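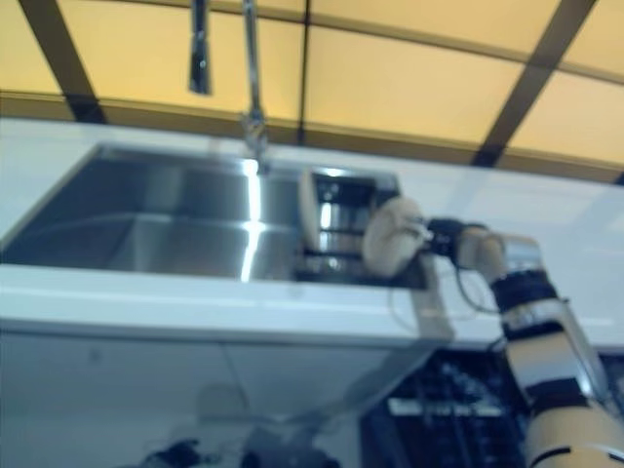
Lleucu Yorath
Household Automation Adviser, Kinell
Last updated: June 2021

Can a robot do my housework yet? Your questions answered

I receive many letters on this subject, from families and also from owners of small workshops. I have put the most common ones on this page. English is my third language, so if some answer is not clear, please write to me and I will try again.

Can I buy a robot which does the washing-up?

No. You can buy a dishwasher, and a dishwasher is a very good machine, but it does only the part in the middle. A person must still scrape the plates, put them in, take them out and carry them to the cupboard. The machines that try to do these other parts are in laboratories and test kitchens. I do not know any shop that sells one for a normal home.

Why is a plate so difficult?

A plate is thin, smooth and often wet, and it stands very close to the next plate. When you take it from a rack, your fingers feel how heavy it is and whether it begins to slip. You do not think about this. A machine needs sensors and a program for each of these things, and also for the case when somebody has put a frying pan on top. Glasses are harder still, as cameras do not see clear glass well.

What can I buy today, then?

Robot vacuum cleaners are useful if your floor is mostly free of cables and socks. Robot lawnmowers are also good on simple gardens. Window robots I recommend less, they leave the corners. All of these machines move over a flat surface and do one job. When the job is to pick up an object and put it in another place, the choice in the shops becomes very small.

Is it better with two legs and two hands, like a person?

Not for most chores. Legs are expensive and they can fall. A base with wheels is enough for a flat with no steps. About hands there is more discussion, and I have given them their own question below.

How much time would I save?

Less than people hope. In November we asked 835 households which chore they would give away first, and 490 of them chose something in the kitchen. But when my colleague Gwion Prydderch sat with five of these families and wrote down the minutes, the washing-up was a small part of the evening. Tidying took longer, and tidying is the chore that machines understand least. A robot does not know that the school bag lives on the chair and the newspaper is finished with.

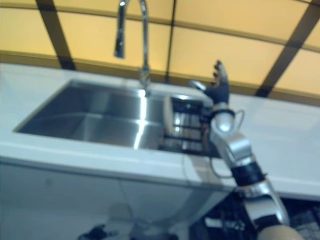 Does a robot need fingers, or is a simple gripper enough?

For a shop floor I would nearly always say a simple gripper, or a suction cup. If the parts are the same every time, two flat jaws will pick them up all day and there is little in them to break. In a home the objects change from one minute to the next, and the argument for fingers is stronger. Think of a plate standing on its edge in a wire rack inside the sink, and of a dark hand with separate fingers and a thumb above the end of that rack. The fingers can go in a narrow place where a wide jaw would touch the wires, and the thumb can hold the plate from the other side. The price for this is more joints, more cables and more hours of repair. My own opinion is that three good fingers would do most kitchen work, but Rhiannon Voyle, who builds hands at Brolelar, does not agree with me and she has more experience.

We have a small workshop. Is the situation better for us?

Yes, much better. Loading a machine, packing boxes of one size, moving trays from one bench to another - these jobs are done by robot arms every day. Bleddyn Wynne at Watkins, in Indenton, has an arm which puts finished hinges into trays. It needed 33 working days before he trusted it without a person beside it. Most of this time went on the trays, which were slightly bent. He bought new trays.

Is it safe to have an arm near children?

Not without a fence or a proper safety assessment. There are arms that stop when they touch a person, but if the arm is holding a knife or a full pot, stopping does not solve everything. Please do not buy a second-hand factory arm for your kitchen. I have had this question more than once.

Should I change my kitchen now, to be ready?

I would not spend money on it. Nobody can say today which shape of machine will arrive. If you are making a new kitchen in any case, leave some free worktop next to the sink and choose a rack with wide spaces. Both are pleasant for people too.

When will it come?

I do not give a year. I gave one once, in a talk, and Haf Owen still reminds me of it. I expect that hotels and canteens will have such machines first, where there are hundreds of the same plate, and homes a good while after.

Can I come and see a machine working?

We do not have open days at the moment. Write to the Kinell office with your name and your question, and we will keep your address for when visits begin again.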